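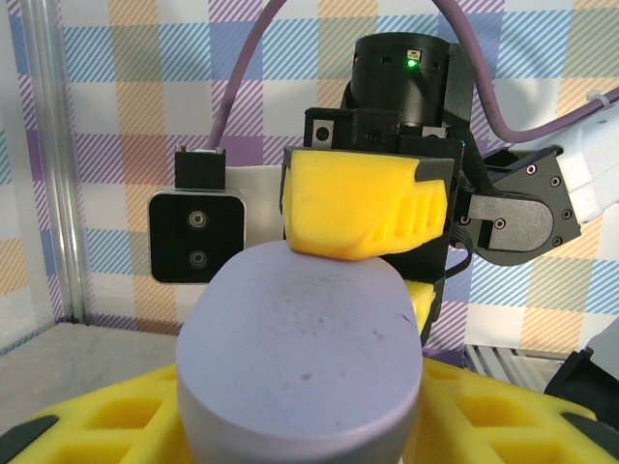
4.2 The open day at Darnbridge

The open day was the only part of our study in which people outside the laboratory came close to the arms while they were working. We wanted to learn how visitors understand a grasping task when they see it from the side of the machine and not from the side of the audience. For this purpose the view from the wrist was shown on a large screen next to the work area, and visitors could look at the screen or at the arms, as they preferred. In the view of Figure 3a, the lavender piece sits between the two yellow foam pads and hides a good part of the gripper's surroundings, while the second arm reaches in from the right. Many visitors did not understand at first that this was a view from the robot, and they asked where the person with the camera was standing. We had not prepared an answer to this question, and the presenters explained it each in their own way. In a later event we would put a short text under the screen.

The doors were open from 10 a.m. to 4 p.m. in October. In total 178 visitors came to the demonstration, and 16 of them agreed to a short interview afterwards. The demonstration was given by two presenters from the Kekanard group, who worked in turns. One round consisted of picking up simple solid shapes in plain colors and putting them down again, without any spoken command from the public. We chose such shapes on purpose. Household objects bring their own expectations (a cup must not be dropped, a knife is dangerous), and these expectations would mix with the opinions about the robot which we wanted to collect.

The presenters followed a written plan with 3 stages. In the first stage the arms worked and the presenter was silent. In the second stage the presenter said before each movement what was going to happen. In the third stage the visitors were invited to say it themselves, before the arm moved. The third stage was the most lively one, and it was also the hardest to keep in time. Children were fast and often spoke all together. Adults waited longer, and several of them looked at the screen before they answered, even when the arm was directly in front of them.

We also noticed that the distance between the gripper and the next object was a frequent subject of discussion. With a piece already held and a small lavender cube still lying further up on the table (Figure 3b), a visitor has to decide if the robot will go to the cube or first put down what it has. From the wrist the open stretch of table between the two is easy to see, but it gives little help for judging how far it is.
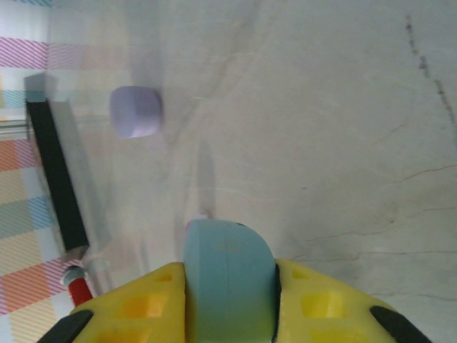 Mavis Sorensen remarked in her interview that she could follow the arm much better after she stopped trying to guess the distance and looked only at the direction of the movement. She added that the silent stage was too long for her, and that she would have liked to hear the plan of the robot from the beginning. Five other interviews contain a similar wish. Manouchehr Ahmadpour had the opposite opinion and found that the spoken announcements took away the interest of watching.

Figure 3. Wrist views from the demonstration: (a) a lavender piece held between the foam pads; (b) a pale blue block held in the gripper, with a lavender cube on the table.

These opinions were sorted with the scheme of Gavrilă, which separates remarks about the machine, remarks about the presenter and remarks about the own understanding of the speaker. Most of the remarks belonged to the last group. We did not expect this, and the interview guide had only one question in that direction. The guide was therefore changed before the second series of interviews, which is reported in Section 4.3.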